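Bouchard Opens Shoe Repair and Resale Counter in Brolby

BROLBY – Footwear retailer Bouchard will open a resale counter at its Brolby store in October.
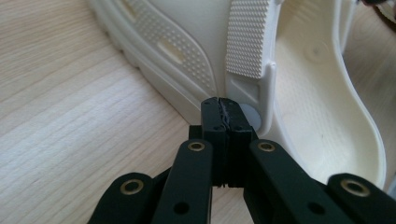
Shoppers in Galtuvia, where the service began, said they mostly wanted a place to drop off outgrown pairs.

The counter will take clogs, sandals and sneakers
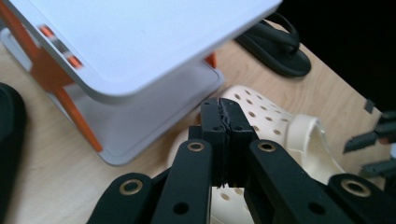
in any adult size, and pay in store credit – up to 2 pairs per visit.

Galtuvia took in 1,293 pairs in its first season.

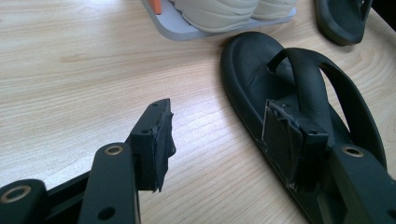
STORE HOURS
Drop-off closes at 5 p.m.

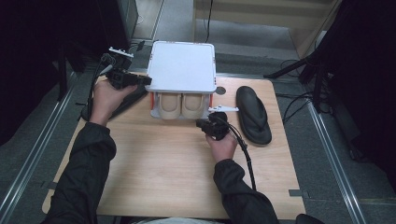

About Bouchard
Bouchard is owned by Zendorora and has over 133 stores.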